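Frames and Coverings in Temporary Display
Speaker notes, Nisreen Khasawneh
Pretadholm Display and Furnishings Forum, May, morning session

Length of slot: 30 minutes, to include questions. Please keep the spoken part to 26.

Opening

Thank the hosts. Mention that the Szekeres Hall handout is on the chairs and that the measurements are printed there, so they need not be copied down.

State the subject plainly. The talk concerns the light tubular frame, the cloth that goes over it, and the order in which the two are dealt with. It does not cover lighting. Questions on lighting should go to the afternoon speakers.

Remind the room that most damage to coverings reported to the Forum last year occurred during fitting and removal. Very little of it occurred while the display was open to the public.

1. The frame

Uprights first. An upright is to be seated fully at its foot before any crosspiece is offered to it. Where a thick pole and a thin one stand close together, the thick one carries the load and is fixed first.

Diagonals are often left until last and then forced. The Forum's advice is to place them loosely as soon as the uprights are in, and to tighten everything together at the end. Refer to the Claton trials, where frames tightened in a single pass at the end stood square more often than those tightened piece by piece. (If asked: the trials used 13 frames, all of the same pattern. It is a small number and should be described as such.)

Pause on the foot of the pole, as the join there receives the least attention in most written instructions.

2. Cloth near the joints

Coverings should be kept clear of a joint until it has been closed. In practice the cloth is usually close by, and often beneath the hands. The next slide has a white upright with black fabric bunched in front of its lower end, and a white cloth on the table to the left. 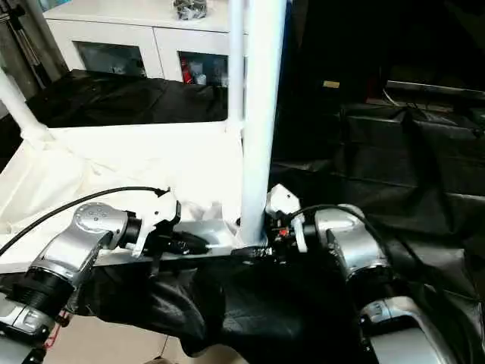 Rimantas Dambrauskienė has asked that a different view be recorded in these notes: dark fabric under a join is a help and should be left where it is, for a dropped fixing falls softly on it and does not roll away. He would sooner press a creased cloth afterwards than search the floor for a screw.

Acknowledge the point. It is a fair one for small fixings, and a spare offcut will serve the purpose equally well. The display covering itself should still be folded back. Glossy fabrics in particular keep a sharp crease, and some will not take an iron.

Folding back is done towards the middle of the piece, never towards a corner. Two people are preferred for anything wider than the table.

3. Working with black and white together

White frames show marks from dark cloth, and white cloth shows marks from everything. Where both are in use, the Forum recommends:

– white sheets out last and away first
– dark cloth shaken outdoors before use
– a clean wipe kept at the foot of the frame
– no adhesive labels on the face of any covering

On the last item, the Celtex guidance sheet allows a small sewn label on the back hem. Copies are at the desk.

Speak slowly here. The order in which colours are brought out is the part of the talk most often asked about afterwards. Show the crossbar slide while taking the room through it – the white crumpled sheet is at the lower left, the black cloth hangs below the bar, and a larger black cloth fills the background on the right.

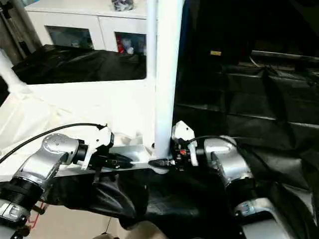

Once the colours have been dealt with in order, the covering may be drawn over the crossbar. It should be laid from the centre outwards, with an even drop on each side, and left to hang for around 2 hours before any pinning. Cloth that is pinned at once tends to sag by the following morning.

4. Taking down

Coverings come off before any joint is loosened. They are folded on a covered table, dark and white separately, and the poles are wiped before they go back in the bag. Bags should be stored flat.

Questions

Invite questions from the back of the room first. Refer any enquiry about hire charges to the desk.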